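Lirnum Board & Beam White
Water-based ceiling paint for timber boards, planks and exposed beams

15 litre drum
£269 inc VAT, delivered to mainland addresses
In stock
Colour: White (tintable on request, see further down)
Finish: dead matt
Page updated 8 March 2025

Paint for wooden ceilings. Planked ones, boarded ones, ones with beams running across. Workshops, studios, village halls, garages, outbuildings with a proper roof on. Goes on thick, dries flat, doesn't drip in your eyes as much as ordinary emulsion. We've sold it since the shop opened and it's still the one we reorder most.

Not for plasterboard. It will stick to plasterboard fine but you're paying for things plasterboard doesn't need. Get the Stukance trade matt for that, half the price.

What's in the drum

Acrylic paint, white, dead matt. Thick, a bit like yoghurt when you take the lid off. Stir it anyway. Stir it for longer than you think, there's a heavy layer at the bottom and that's where the covering power is. Low odour. Not no odour, low. Kohei in our warehouse says it smells of wet cardboard, which is fair.

Lid is the press-down sort with a tear strip. Once the strip's off it reseals OK if you tap it all the way round with a rubber mallet. Plastic handle. The full drum is heavy so get a second pair of hands if it's going up stairs.

How far does it go

50 square metres of sawn bare boards per drum, 2 coats. That's our own number, from our own jobs, not the one on the tin. Planed boards go further. Already painted boards, further again. Very old dry timber drinks the first coat and you'll get less.

Measuring up: length times width of the room gives you the flat ceiling. Then beams. People forget the beams. Each one has two sides and an underside, all needing paint, and in a room with deep beams it adds up to a fair bit. Measure one, multiply. If the ceiling follows the slope of the roof then measure up the slope, not across the floor. Send us the measurements if you're stuck and we'll work it out.

Getting the boards ready

Brush them down. Cobwebs, dust, old plaster bits, dead wasps. Stiff broom first, then a vacuum with the brush head. Do the top edges of the beams where you can get at them, that's where the dirt sits and it comes down into your wet paint otherwise.

Grease: sugar soap, rinse, let it dry right out. Any room that's had machines, cooking or a stove in it wants this doing. Don't skip it.

Gaps between boards: leave them or fill them, up to you. If you fill, use a flexible filler. Hard filler cracks the first winter when the boards move, then drops out in crumbs. Tongue and groove should be left alone, it's meant to move.

Knots: two thin dabs of knotting on each one. Yes each one. A knot will come through any water-based paint given time, ours included, and you'll have a ceiling with brown spots by next spring.

Old varnish or gloss: rub it down till the shine's gone. 120 grit or near enough. Wipe off the dust.

Old dark stain or creosote: don't. Water-based paint over creosote goes yellow then brown. Needs a stain block first, the solvent one. Stukance do a good one, ring and we'll put it on the same delivery.

Putting it on

Long pile roller for the flats, 2 inch brush for the grooves and where the boards meet the beams. Brush the grooves first, a few boards at a time, then roll over while they're still wet. If you brush the whole room first and roll it the day after you will see every line.

Work along the boards. Not across. Stop at a board edge when you have to stop for tea, never half way along a board.

Beams after the flats. Underside last as it's the bit everyone looks at.

First coat can be let down with a splash of clean water on bare wood. Second coat straight from the drum. Leave it overnight between the two, even if it feels dry, even if the tin says sooner. A damp building in March is not the same as the tin's idea of a room.

Spraying: it will spray, airless only, biggest tip you've got. Strain it first. Cover everything, and we mean everything, it floats. Back-roll the first coat to push it in the grain.

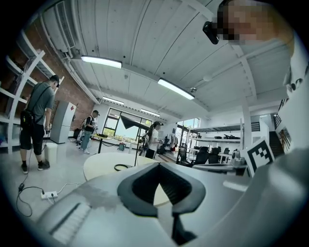 White-painted planks and beams with the strip lights on.

Why matt

Lights. Put long fluorescent fittings or LED battens on a satin ceiling and you get a bright stripe beside every one, plus every ripple in the timber. Dead matt spreads it out. The room looks brighter without a single extra fitting. We had a customer, Yuzuki Ueda, who runs a bookbinding workshop in an old dairy, and she took two fittings down after painting as it had got too bright over the benches. So paint first, then decide on lights.

White planks also go well with brick if you've left the brick bare. Pure white next to red brick can look a touch cold in a north-facing room. If that bothers you ask for the Chalk tint, tiny bit of yellow oxide in it, you only notice if you hold up a sheet of printer paper.

Working round fittings

Power off at the board. Drop the light fittings if you can, most battens hang on two screws and a cable. If you can't drop them, loosen them and slide some card behind. Masking tape on old painted metal pulls the paint off, so low tack only and take it off the same day.

Air-con units, the wall sort: cover with a dust sheet and leave switched off till the last coat has dried. They pull dust and spray mist straight into the filter. Same goes for heaters with a fan. Smoke alarms, put the dust cap on and then REMEMBER TO TAKE IT OFF.

Trunking and conduit can be painted in with the same stuff. Plastic conduit wants a rub with a scouring pad first or it'll flake. Galvanised needs a primer.

Tints

White is off the shelf. Chalk, Oat and Pale Ash are mixed to order and can't be returned, so get a sample pot. Sample pots are posted second class. Paint a spare bit of board with it and hold it up at the ceiling, don't judge it on the bench, it'll look completly different overhead.

No dark colours in this one. The base won't take enough pigment. Bisance do a dark version for theatres and the like, we can get it but it's slow.

What people ask

Will it stop damp?
No. Fix the roof.

Is it fireproof?
No. It's ordinary paint. If your building inspector has asked for a rated coating you need a different product with a certificate, don't buy this one and hope.

Can I put it on outside, under a porch?
Under cover, yes, if rain never gets on it. Anywhere rain blows in, no.

Does it yellow?
Water-based doesn't the way oil paint does. Smoke and stoves will turn it, same as anything.

Can I touch it up later?
Yes and that's one of the best things about it. Matt hides the joins. Keep a jam jar full from the drum, lid on tight, label it. Don't keep it in a shed that freezes.

Do I need a primer?
Bare softwood no, just the thinned first coat. Oak yes, the tannin bleeds. Larch also yes.

Can I wipe it down?
Gently. Damp cloth, no scrubbing, it'll polish up and leave a shiny patch.

Reviews

Ghislain Bélanger
Covered old orange pine in two coats, a shadow of one knot left which is my own fault, I missed it. Thick stuff. Arms hurt. Would buy again.

Nanami Furukawa
Good paint. Drum arrived with a dented rim and the lid was a pain to get back on. They sent a new lid. Ceiling looks lovely and much lighter, wish I'd done the beams before the boards, mine are very close together and I kept catching the fresh bits with the ladder.

Yuto Nagano
Didn't get the area it says here but my boards are from an old chapel and dry as biscuits. Needed a second drum. Four stars for that. No smell to speak of by next morning.

Our reply: very old boards do that, sorry Yuto. Ring us before you order if yours are the same and we'll quote with extra.

Delivery and returns

Pallet courier, kerbside. The driver isn't able to carry it in. Someone has to be there to sign. We don't send paint out in a hard frost as the drum can freeze on the van overnight and then it's ruined, goes like cottage cheese. If your order is held back for weather we'll email you.

Unopened white drums can come back, you pay the carriage. Tinted can't. Opened can't, unless there's a fault in it, in which case take a photo of the batch number on the lid and send it over befor you carry on painting.

Collection from the Yoshida yard is free. Ring first so it's by the door. Bring something to strap it down with please, we've seen what happens.

Goes with

Stukance stain block, solvent
Stukance knotting, small bottle
Long pile roller sleeve, wide, and a spare as you'll want one
Extension pole, the locking sort
Bisance cotton dust sheet, large
Goggles. Wear them.

Storage: frost free, lid on, upright. Keeps a good while unopened. Once opened, pour a little water on the top before sealing and don't stir it in until you next use it.

Leftovers: most council tips take water-based paint if it's dried out. Sand or sawdust in the drum, lid off, leave it a week.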